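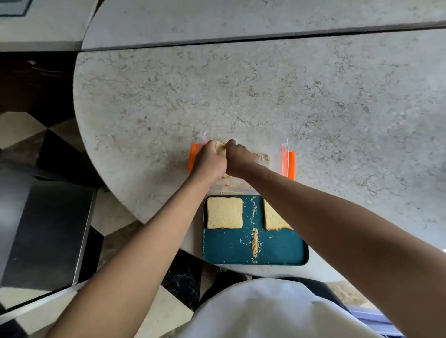
Home | Guides | Recipes | Spares | Contact

Print this page | E-mail this page

Setting up your Isska bread maker, part 2: the first loaf and after

By Deirdre Tierney
January 2018

If you've done part 1, your machine is out of its box, the pan has been washed, and you've run it empty on Bake to get rid of that new-appliance smell. If you skipped the empty run, go back and do it with a window open. I skipped it on my first machine and my kitchen smelled like a tire shop until supper!

This part covers the plain white loaf, which is the one I tell everybody to start with even if they bought the thing for rye. You need to know what a normal loaf looks like in your own kitchen before you start throwing in seeds.

Before you start

Pick a spot where the machine can stay put. It's only an 800-watt machine, so any ordinary kitchen outlet will do, but it wobbles when it kneads and it can walk a little on a slick counter. Keep it well back from the edge and leave a hand's width clear on all sides for the vents.

CAUTION: Don't run it under a low cabinet. The steam comes straight up out of the lid and will lift the finish off the wood. Mine has a bubble in it to this day.

You'll want a kitchen scale. I know, I know – the cup that comes with the machine is right there. But I've filled that cup with flour twice in a row and gotten two very different weights, and weighing saves so much guessing later on.

Making the first loaf

1. Take the pan out of the machine. Turn it a little to the left and lift. Always fill it on the counter, never in the machine, or sooner or later you'll pour water on the heating element.

2. Push the paddle onto its post. Wiggle it until it sits all the way down. A smear of soft butter on the post first makes it much easier to get off again.

3. Weigh in 248 grams of lukewarm water. That's an oddly exact number and it came from my friend Kirstin Lindsay, who went up and down a few grams at a time for most of a winter. I've never beaten it with regular bread flour.

4. Add the butter, sugar and salt from the card that came in the box. Put the salt off in one corner.

5. Add the flour so it covers the water completely, like an island with no shore showing.

6. Make a dent in the top of the flour with your finger and put the yeast in the dent. It should stay dry until the paddle starts, and that really matters if you're using the delay timer.

7. Set the pan back in the machine, turn it to the right until it clicks, and close the lid.

8. Press Menu until the display shows 1. Press Crust for light, medium or dark. Press Start.

NOTE: On program 1 nothing happens for a while. The machine is warming everything up and it doesn't hum or glow or do anything to reassure you. Don't press Start again! Holding it down cancels the program.

9. Once it has been kneading for ten minutes, open the lid and look at the dough. You want a smooth ball that's a bit tacky when you poke it. If it's smeared up the sides like batter, sprinkle in flour a spoonful at a time. If it's in dry lumps, dribble in water the same way. Give it a minute or two between spoonfuls, then close the lid and leave it alone.

CAUTION: You can open the lid all you like during the first knead. Once the last rise has started, keep it shut. A cold draft at that point will sink the top, and there's no rescuing it.

10. When it beeps, press Stop and unplug it. Put on real oven mitts (a folded dish towel isn't enough, the handle gets very hot), lift out the pan, and tip it over a wire rack. If the loaf hangs on, let it stand five minutes and shake again.

11. Check for the paddle. It stays in the bottom of the loaf more often than not. Use the plastic hook from the box and nothing metal, or you'll scratch the coating.

If you have a probe thermometer, stick it in the bottom of the loaf while you're at it. I like mine close to 200 °F in the middle. If it's well short, put the loaf straight in a hot oven for a few minutes, right on the rack.

Cooling, slicing and keeping

Let it cool completely before you cut it. I realize this is asking a lot. Malachy Ó Riain, who checked these pages for me, wanted me to add that he never waits and his bread is fine, so there, I've added it. His slices are also shaped like doorstops.

Use a long serrated knife and lay the loaf on its side, so you're sawing through the softer wall and you don't squash the crown. Homemade bread has nothing in it to keep it soft, so plan on eating it in a couple of days. A box with a lid that clips down is good for the soft crust you get on the light setting. For a dark crust I use a paper bag and accept that the cut end goes hard. Keep either one out of the refrigerator, where bread goes stale faster. Anything you won't get to, slice and freeze the same day, and toast it from frozen.

Don't throw out the heels and the crumbs. I dry mine in a low oven, blitz them, and keep a jar going for meatballs and the top of mac and cheese.

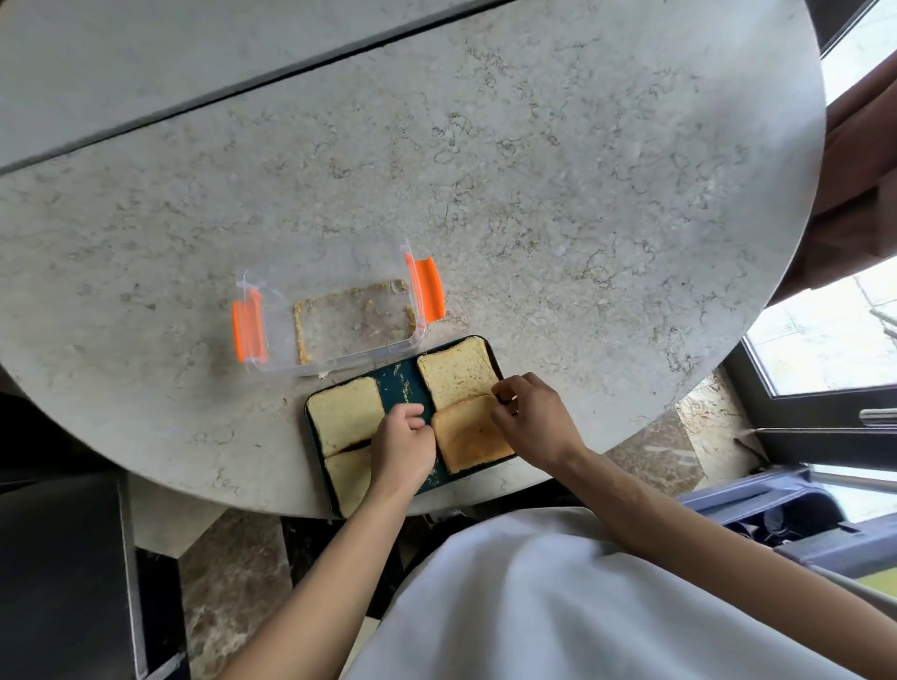

Can I use the delay timer on my very first loaf?

I'd wait until the second or third. The dough check in step 9 is how you find out whether your flour runs thirsty or wet, and you can't do it if the machine is kneading at four in the morning. When you do use the timer, leave out milk and eggs, which shouldn't sit warm overnight.

If the loaf isn't right

Sunken top: usually too much water. Take out a spoonful next time. If that doesn't help, cut the yeast slightly.

Short and heavy: check the date on the yeast first. Opened yeast lives in my freezer and I still replace it every December. After that, suspect the salt, which may have been touching the yeast.

Mushroom top, pushing against the lid: too much yeast or a very warm kitchen. Use cooler water.

Flour stuck in the corners: run a rubber spatula around the pan during the first knead, keeping clear of the paddle.

Swapping in whole wheat: start by trading just 50 grams of the white for whole wheat and add a small splash more water. You can work up to 200 grams on program 1. Past that, switch to program 3, with its longer rise.

Cleaning up

Fill the pan with warm water while it still has the paddle in it and let it sit. Wipe it out with a soft cloth. The pan doesn't go in the dishwasher and it shouldn't be left underwater, since the bearing underneath will seize. Brush stray crumbs out of the machine once it's stone cold, and leave the lid up overnight so the inside can dry.

Part 3 covers dough-only programs, pizza and rolls.

Back | Next | Top of page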